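The Soft Grip Cell at Bimton, Serviced

Most of the trouble in the Bimton handling cell starts at the fingertips. The arm is a standard six-axis model and needs little beyond a yearly check. The gripper is a two-finger parallel type with wide dark gray fingers, and it gets looked at every 80 hours of running time.

Bimton built the cell to work on glass and other breakable stock for Prutlow, a firm that packs display goods for shops. The arm picks up a filled vase, turns it, and puts it down again without chipping the rim or shaking out what is in it. The job sounds light. A glass wall gives no warning before it fails, and a smooth one slides if the grip force is a little low. The working window between the two is narrow, and it moves as the finger faces wear.

Rozália Kocsis has run the cell for three years. Her service routine begins with the power off and the air line bled. She wipes both finger faces with a lint-free cloth and alcohol, lets them dry for ten minutes, and checks each face against a straightedge. A hollow in the middle of a face means the load is being carried on two narrow strips. On metal parts this matters little. On a round glass wall it doubles the local pressure.

Worn faces are replaced in pairs. A new face against an old one pulls the part off center as the gripper closes, and the arm then sets it down with a slight lean. Each face is held by four screws, tightened in a cross pattern, first by hand and then with a small torque driver. Kocsis marks the screw heads with paint so that a loose one can be spotted from outside the cell.

The wrist camera comes next. It sits behind the gripper and looks out past the fingers, so the fingers are always in its view. After any finger change the camera has to be taught again where they are. The calibration routine moves the arm through 12 poses over a printed target and takes six minutes. If the result is off by more than half a millimeter, the usual cause is a camera bracket that was bumped during the finger change.

Test grips follow, on real goods. The test table has a gray marble-patterned top, which was chosen on purpose. Veining and reflections are hard on the vision software, and a setup that holds up there will hold up on a plain bench.
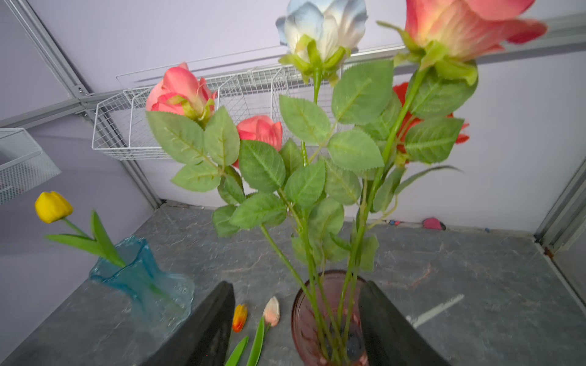
The wrist camera's view of a test grip: a pink glass vase of artificial roses between the two fingers.

Artificial flowers are used because they keep their shape from one test to the next. They also get in the way, as real ones do. Leaves cover stems, blooms cover each other, and the vision software has to find the glass without being drawn to the brightest petals. Clear and tinted glass is the harder half of the problem. The depth sensor tends to read through it and report the surface behind, so the software finds the rim first and works down from there.

Grip force is set in small steps. Kocsis starts at a value known to be too low, lifts the vase 20 millimeters, and watches for slip. The force goes up one step at a time until the vase holds through a full turn of the wrist, and then up one more step for margin. The final number goes in the cell log with the finger serial numbers. The log now holds 2,831 test grips, of which 975 were made on tinted or textured glass.

Eilidh Lennox, who wrote the control software at Bimton, added a second check last August. The controller records finger position at the moment of contact and again at the end of the hold. A difference between the two points to creep in the finger pads or to play in the drive screw. Creep shows up as a slow, smooth change. Play shows up as a jump, usually when the wrist reverses.

"If it jumps, take the gripper off," Lennox says. "You can't tune your way around a loose nut."

Removal takes a quarter of an hour. The drive screw is cleaned, greased sparingly, and checked by hand for rough spots along its full travel. Too much grease works its way down to the finger faces and undoes the cleaning. A spare gripper, a Fajardo unit with the same bolt pattern, stays on the shelf so that the cell can keep running. The cable at the wrist is replaced every 780 hours whether it shows damage or not.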